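Category: Domains & Hosting

When the owner of a housewares shop in Trollutville let her web address lapse in February, she did not notice for 13 days. The site kept loading on her own computer. Customers were getting a parking page.

"The renewal notices were going to an email account I had closed," she said. "I changed it with the bank and with my suppliers. I never thought about the registrar."

She had bought the name six years earlier through Arnau, a small reseller that later moved its accounts to Zumell. Her login did not carry over, and support needed proof that she was the registrant. She sent a copy of her business license and an old invoice.
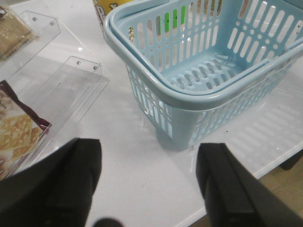 A light blue plastic shopping basket.

The name was still in its grace period, so she got it back at the normal renewal price plus a small fee. The transfer took longer. "They asked for the authorization code 3 times," she said. "I had to unlock the domain first, and that setting was on a different page."

She now keeps the domain at Toom, with auto-renew on and a second contact address on file. She also registered the version with a hyphen. The shop's mailing list has nearly 1000 people on it, and she wrote to all of them once email was working again.

Asked whether she would pay for several years up front next time, she said she already had. "I also wrote the date on the wall calendar in the stockroom."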